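Tarnport Opens the Plerow Guide, a Plain Set of House Rules for Robots That Work in People's Homes

TARNPORT, January – Anyone who has had a good friend come to stay knows that the visit goes better when both sides understand how the house works. With that thought in mind, and with a great deal of help from people who were generous with their evenings, the Plerow project is delighted to share the first public edition of the Plerow Guide, a free set of good practice rules for mobile robots that pick things up, carry them and put them away in ordinary homes.

The guide is the work of three partners: the town's home technology office in Tarnport, the robot software firm Balogh, and Gamau, which runs support services for older people living on their own. It is written in everyday words, and it is meant to be read by families and care workers as well as by the engineers who will have to build to it.

"We started with a document so thick that my own mother used it to prop open the pantry," said Rozália Tóth, who led the writing. "She was right to! So we went back and asked what a person would really want to know before letting one of these machines into the living room, and we kept going until we could say it simply."

The first edition has six rules, and each comes with a test that a maker can run and a customer can ask to see:

1. Look before moving. The robot checks the way ahead each time it sets off, even if it crossed the same floor a minute ago.
2. Slow down at doorways and wherever one kind of floor meets another.
3. Keep clear of the foot of any staircase unless the job is there.
4. Leave soft things as they were. Cushions, clothes and blankets are moved only when the person asks.
5. If the robot is not sure what an object is, it asks or leaves it alone.
6. Stop on a spoken word, from any room, and stay stopped until told otherwise.

The rule about unknown objects drew the most talk during the comment period, when Tarnport received 400 written replies. Some people wanted the robot to ask every single time, and others, particularly those who had lived with a test machine at home, said they would tire of the questions by lunch. The wording that was finally agreed lets a household give its answer once for a given object and change its mind later, which Gamau's Géza Kozma describes as "the same deal I have with my grandchildren, and it mostly holds."

Every test in the guide is first run in simulation. A maker must complete 100 practice runs in a simulated home for each rule and hand over the full record, including the runs that went badly, before a robot may be tried in a real one. Balogh has built furnished rooms for the purpose, and makers are welcome to use them or to bring their own, provided the rooms are lived-in enough to be a fair test.

"A bare room teaches you very little," said Dezső Farkas of Balogh, who looks after the simulated homes. "People have bowls and bags and books, and they leave a cloth on the sofa. We want the robot to meet all of that in software first, and we want to see what its cameras see while it does."

From the simulated home:

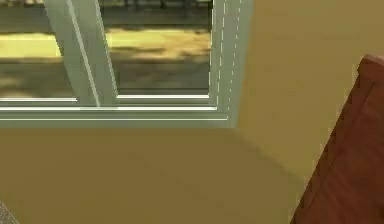
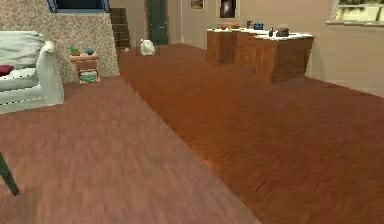

A doorway, with wooden boards on the near side and carpet on the far side:

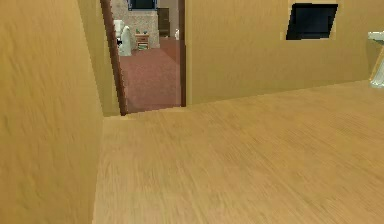 At the sofa, with parts of the robot in view:
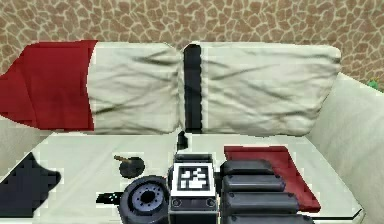

Images: Balogh / Plerow project. All four are computer-rendered.

The guide is voluntary. Makers who follow it may say so in their sales material once their test records have been read by Tarnport's reviewers, Kálmán Jakab and Zoltán Mészáros, and those records will be open for anyone to look through. The partners expect to read the first batch over the coming spring and will put out a second edition when they have learned from it – the chapter on pets, for one, still needs a good deal of work.

Copies can be picked up at the Tarnport home technology office or requested by mail, in regular or large print. Comments are very welcome, long ones included, and should be addressed to Rozália Tóth at the same office.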